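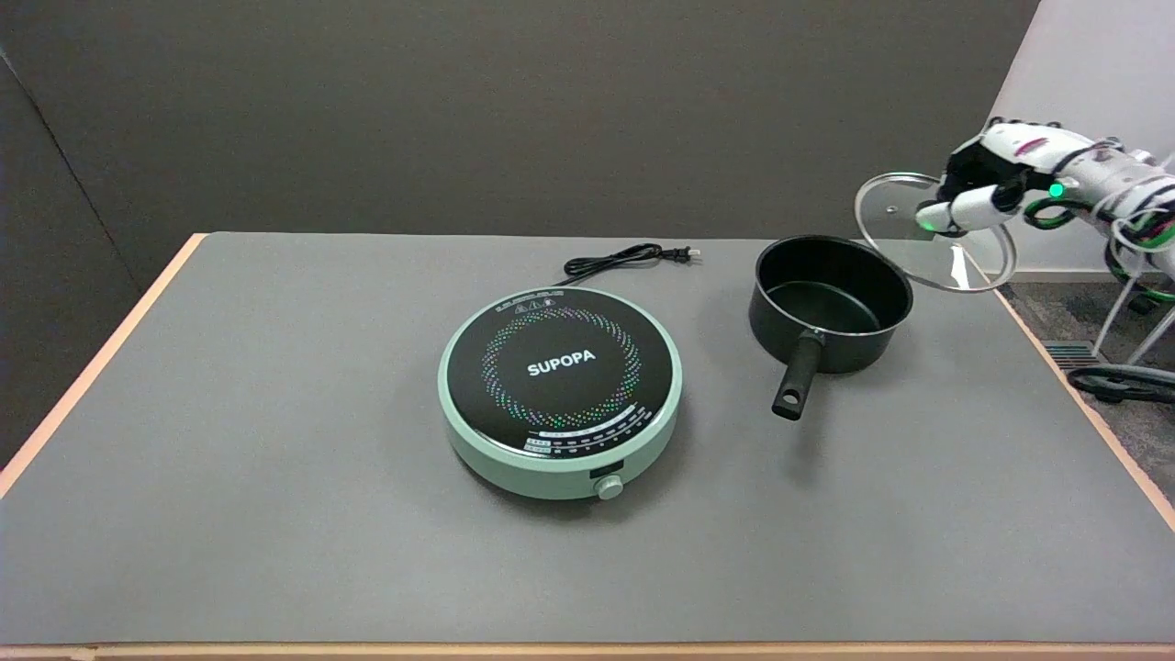
The green Supopa on the gray table

Hi Radu and everyone,

Sorry for the slow answer, I was up at Merholm most of the week and the signal there is hopeless.

Radu Neagu wrote:
> Has anybody on the list managed to do a full batch of quince paste
> without it catching on the bottom? I followed the recipe Silviu
> posted last October and ended up with a black crust and a very sad
> pot. Also, does it really need that much sugar? And is anyone using
> one of those portable induction things for it? My kitchen stove only
> has two speeds, off and volcano.

Ha, I know that stove! Mine was the same before we moved. OK, in order.

The catching. I lost two batches before I got the hang of it, and both times I had walked away near the end. The first half hour you can more or less ignore it, give it a poke when you pass. Once it starts going "plop" and spitting at you, you have to stand there. Long sleeves, long spoon (mine is an old flat-ended one that gets right into the corners), heat way down. I also use my widest pot now, even for a small batch. The tall soup pot was a mistake, the bottom was scorching while the top was still applesauce.

Sugar. The old recipe is equal weights, and I find that tooth-hurting. I've gone down to 600 grams for a kilo of cooked pulp and it still sets firm enough to slice. My cousin in Godoy swears by 300 but hers is more of a spread and it lives in the fridge, so it depends what you want to do with it. If you're planning to wrap slabs and give them away at Christmas I wouldn't go under 600. Squeeze a lemon in whatever you do.

One thing Silviu's post left out (sorry Silviu!) is that you should weigh the pulp after you put it through the sieve. I weighed the whole fruit my first year, cores and all, and then wondered why it tasted like candy.

Portable induction. Yes, I do it that way, and I like that I can set up away from the main stove and have somewhere to put the jars. Check your pot with a fridge magnet first - if it doesn't stick, don't bother. My grandmother's copper pan is purely decorative these days, which breaks my heart a little. And don't drag a heavy pot across the glass, lift it.

As for drying, I pour it 11 millimeters deep (yes, I have a ruler in the kitchen, no comments please) into a lined tray and put it in the oven at 200 Fahrenheit for a couple of hours with the door cracked. Then it sits out overnight, gets flipped, sits out again. It should peel off the paper without leaving half of itself behind. If it's still tacky give it another day. Ours took forever last year with all that rain.

By the way, does anyone know if the Zatolent orchard is selling seconds again this fall? I don't mind spots or odd shapes, it all goes in the pot. The quinces at the Ustow market were lovely but the price made me put most of them back. I'm driving out that way Wednesday and could bring back a crate for anybody who wants to split one, just write me off list.

Silviu Radu, are you still doing the one with walnuts in it? I'd love the amounts if you wrote them down anywhere. I tried guessing and the nuts all sank.

Let us know how the next batch goes, Radu. And soak that pot with baking soda before you throw it out, mine came back from worse.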